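1/ Small update from the shared workshop in Flelton. The two arms are bolted on one rail now, and Liya Belay and I are teaching them to clear a table. 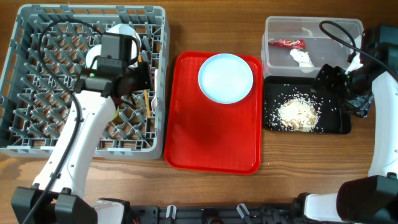 2/ The rail took us the longest. I drilled the holes 3 mm too far to one side and had to begin again.
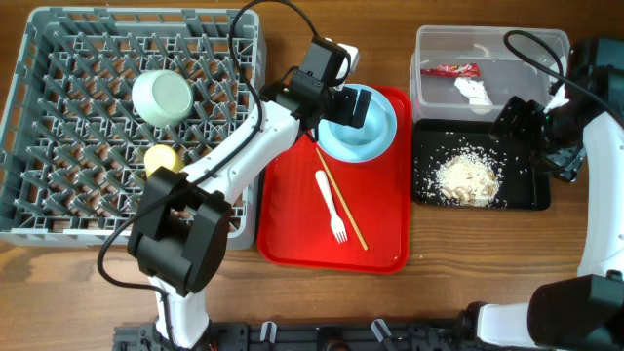
Left gripper over the blue plate, fork and chopstick still on the tray.

3/ We call the program Yilma. It has 600 lines, and 66 of them are only for stopping safely -- I am quite proud of these.
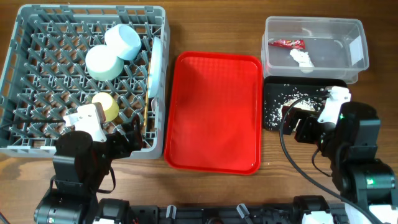 4/ Cups are my main worry. A round thing rolls when the fingers touch it badly. For now I accept a cup lying on its side in the rack, like the yellow one, and standing them upright can wait until May. 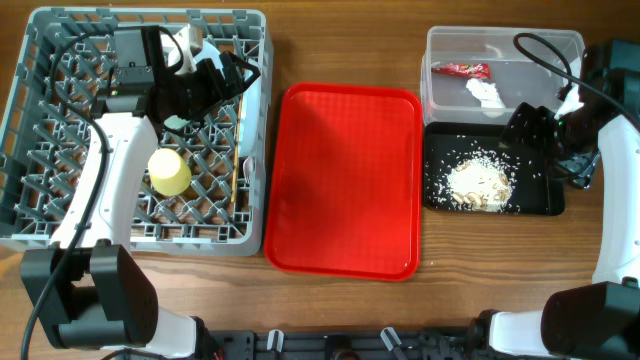

5/ Next job is the cables. I want longer ones, with better clips. If you have built a similar pair, please tell me how you guide yours.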